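Tangen publishes its plain-English rulebook for testing robot grippers in simulation

For release 04/03/2023

Hello from all of us at Tangen! I'm Nerys Ruddock, I look after our testing work, and I've been given the keyboard for this one because I'm the person who wouldn't stop going on about it. Today we're putting out version 3 of the Tangen Good Practice Guide for Simulated Gripper Testing. It's free, it's 20 pages long, and you can have it without filling in a form.

The first two versions were really notes for ourselves. They lived in a shared folder and were full of in-jokes and half-finished tables. Then Plamo asked if they could borrow them, and Bosent asked what we meant by "a fair miss", and we spent most of December arguing over that one phrase (it now has a page to itself, and I'm rather proud of it).

So what's in the guide? Mostly the dull stuff that decides whether a test result means anything. Say how the gripper was set up before each run. Write down the starting position of every object, and keep it with the result. Save the camera view from the wrist as well as the score, so that somebody else can look at a failed grasp and make up their own mind. If you change the lighting or the things in the background, give the setup a new version number – even if you're sure it makes no odds. And please, publish the runs that went wrong along with the ones that went right.

We tried the rules out on 2,988 simulated runs before we settled the wording. Of those, 102 had to be thrown out under our own new rules, mostly for missing start positions, and I won't pretend I enjoyed writing that email. Mahtab Shokri, who led the drafting, took it better than I did.

"I'd sooner lose 102 runs than defend them in a meeting," Mahtab told me. "Half the rules in there are things we got wrong ourselves, and I think people can tell when they read it."

The biggest change from version 2 is the section on what counts as a success. We used to leave it to each team, which meant that one team's success was another team's near miss. Now you have to define it before you start, in one sentence, and you can't edit that sentence once the first run is logged. Solomiia Boiko at Bosent pushed hard for this, and she was right.

There's also a new chapter on moving from simulation to the real arm. It's short, and it doesn't promise much. A good score on screen is a reason to carry on to careful physical trials, with guarding and speed limits in place and a trained person at the stop button. It's never a safety case by itself, and the guide says so on the first page in big letters. It doesn't replace the safety standards or laws you already have to follow, either.

The log templates come with it, along with Zumimel, our little checking tool, which reads through a log and grumbles about any gaps. Hrefna Dalsgaard wrote it and she'd love to hear about bugs (she says she would, anyway). Comments on the guide itself are welcome from anybody who runs this sort of test, large outfit or small, and we'll answer every one.
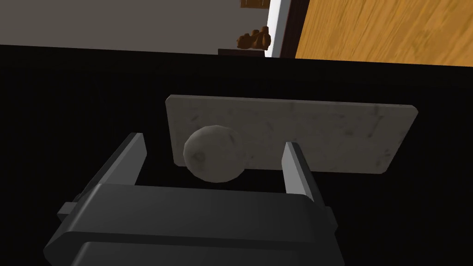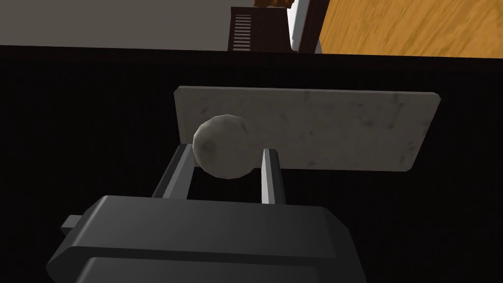

Simulated views of a gripper with its fingers apart, a ball and a marble-look slab. Images: Tangen.

For copies of the guide, interviews or larger versions of the images, please contact Halldóra Hafþórsson in the Tangen press office.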